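Ticket 2000: Wrong person linked to biography page (Salminen family, Drimitdale school project)
Status: open
Opened by: Merja Salminen
Assigned to: Aleksi Ruotsalainen
Area: Biographies / linked records

Merja Salminen wrote:

The page on my great-uncle, written by the Nuvcombe pupils, now shows a naturalisation file that isn't his. It was fine when I read it in May. The name matches and the year of birth matches, but the man in the file is a tailor with a wife and two children. My great-uncle was a bookbinder and never married. The birthplace given in the file is Irkby, and he never set foot there as far as any of us know. Please take the file off the page and tell me how it got there.

Aleksi Ruotsalainen replied:

Thanks for reporting this. The file was added by the automatic matching that runs when a new batch of archive scans is loaded. It scored 97 out of a possible 100 against your great-uncle's entry, so it went on without anyone being asked. I have run the match again and got the same score. Could you send something that shows he was a bookbinder?

Merja Salminen wrote:

I can, but I don't see why it falls to me. You have put a stranger's papers on his page and I am being asked to prove he is a stranger. What does a score of 97 mean when the trade, the marriage and the birthplace are all wrong?

Aleksi Ruotsalainen replied:

Fair point. I looked at what goes into the score. Surname, first name and year of birth carry nearly all of it. Trade is not compared at all. Birthplace is compared only if both records have one, and the field on your great-uncle's entry is blank, although the pupils give his birthplace in the second paragraph of their text. The matching doesn't read the text.

Step 1: filled in the birthplace field from the pupils' text.
Step 2: ran the match again.
Result: the score dropped, but the file is still attached. Lowering the score stops a new link being made and does nothing to an old one.

Lauri Lappalainen (project teacher, Nuvcombe) wrote:

I was copied in on this. The pupils did find that file during their research and decided against using it, for the reasons Mrs Salminen gives. Their notes say so. It is rather hard on them to have it appear above their names. I would also like to know whether the other biographies from our group have been touched. We wrote 19 of them.

Aleksi Ruotsalainen replied:

Unlinked the file by hand. Please refresh the page and check.

Merja Salminen wrote:

The file has gone from the page, but if I search for his name it still comes up beside him in the results, with the wife and children listed as his. I would not call that fixed.

Aleksi Ruotsalainen replied:

The search index is rebuilt overnight. It should clear by itself.

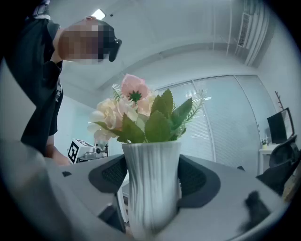
Merja Salminen wrote:

It has not cleared. I looked this morning and again after lunch, on two different computers, and the tailor's wife is still there as my great-aunt. I am also told by my cousin Eetu Ahonen that the page now has no birthplace, so whatever you filled in under step 1 has been lost. We are holding a small reading of the biography at the Kallio reading room, with the pink and cream flowers in the white ribbed vase on the table, and people will be looking him up on their phones while they listen. I don't want to spend the evening telling relatives which parts of the site to believe.

Shu-fen Yang replied:

I have picked this up alongside Aleksi. Two separate faults, from what I can see.

The overnight rebuild did run, but it skips any entry edited by hand during the day, and Aleksi's unlinking counted as an edit. So the entry was passed over.

The birthplace was lost when the file was unlinked. Unlinking puts the entry back to its last saved version, and step 1 had been applied but not saved as a version.

Step 3: put the birthplace back and saved it.
Step 4: rebuilt the index for this one entry.
Step 5: marked the tailor's file as "not this person" so that the matching leaves it alone.

Merja Salminen wrote:

Search is right as of 10/01/2026. Birthplace is back. I will believe step 5 when another batch has been loaded and he is still unmarried.

Lauri Lappalainen wrote:

And the other biographies?

Shu-fen Yang replied:

Not checked yet. I am pulling a list of every file attached by the matching to the Nuvcombe pages and will send it to you to compare with the pupils' notes. I'm leaving the ticket open until you have been through it and the next batch has gone in.

Lauri Lappalainen wrote:

Please send the scores as well, though I can't say I'll put much weight on them.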